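Course Handout 6
Good practice for shelf and table tasks with a two-handed mobile robot

Read this before your first lab session. It is shorter than the Stivov safety manual, but it does not replace it. The manual tells you what the robot may do. The handout is about how we set up the work so that other groups can repeat it and trust the result.

1. Three kinds of rules

Students often mix these, so we separate them from the beginning.

A safety rule protects people. It has no exceptions and you may not change it for an experiment.

A task rule says what counts as a correct execution. It is written before the first trial and stays the same until the last one.

A house rule keeps the lab usable. You can ask the teaching staff to change it, and sometimes we agree.

When you write your report, please name which kind you mean. "The robot is not allowed to touch the shelf" can be any of the three, and the reader must know which.

2. Before power on

The person with the stop button has no other job. This person does not take notes, does not hold a phone and does not talk with the visitors.

Walk the full path of the robot once on foot. Look at the floor first and at the goods after. Cables, chair bases and small bins are low, and in the Prasau exercise last November they were the most frequent reason for an aborted trial.

Chairs on casters are treated as moving obstacles also when no one sits on them. If a chair has to stay, write in the log to which side the backrest points.

Check the hands. Open and close both of them 2 times at low speed, with nothing between the fingers.

3. Speed and distance

We follow the Gakent checklist, version used in this course. Two points from it are examined every year:

The robot slows down before it reaches the furniture. A late slow-down counts as a fault even if there was no contact.

During approach the hands are kept open and low, and they are raised only when the base has stopped. A raised arm on a moving base changes the balance and also hides part of the view from the head camera.

4. Describing the start state

This is the weakest part of most reports. A start state must be so clear that a group in another building can build it again. "Some snacks on the shelf" is not enough. Give the type of furniture, which level is used, which levels are bare, the order of the items from left to right, and what is already on the target surface.

Use simple words for color and shape. Product names are welcome but they change between countries, while "tall red can with yellow lid" is understood everywhere. Say from which side you look, otherwise left and right have no meaning.

If an item leans, write that it leans. Do not straighten it after the trial number is assigned. 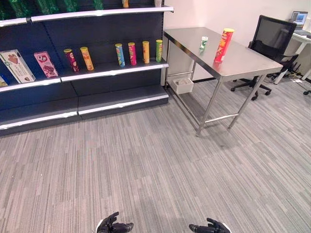
5. Exercise: write the start state

Work in pairs. One person writes the start state for the picture in section 4, in no more than 179 words. The other person receives only the text and makes a sketch of the shelf and the table. Then compare.

Points that we look for:

The boxes and the upright cans share one level, and the levels under it are empty. Many first versions forget the empty levels.

The table has two items on it, a tall one and a much shorter one. Give their position to each other and to the back edge.

The floor between the shelf and the table is carpet. Write it down, wheels behave differently on tiles with texture.

5.1 What to leave out

Do not guess the content or the weight of a package. If the weight matters for the grasp, measure it and give it in grams.

6. Keeping records

Each group gets a block of 29 trials in the Ashby log. All of them are reported, including the aborted ones. To remove a bad trial is the most serious mistake you can make in this course, and it costs more points than any failed grasp.

Round numbers make us suspicious. If your report says 1,000 successful picks, attach the log.

For next session: bring your start state on paper, and one task rule of your own with a clear sentence for when the trial is counted as failed.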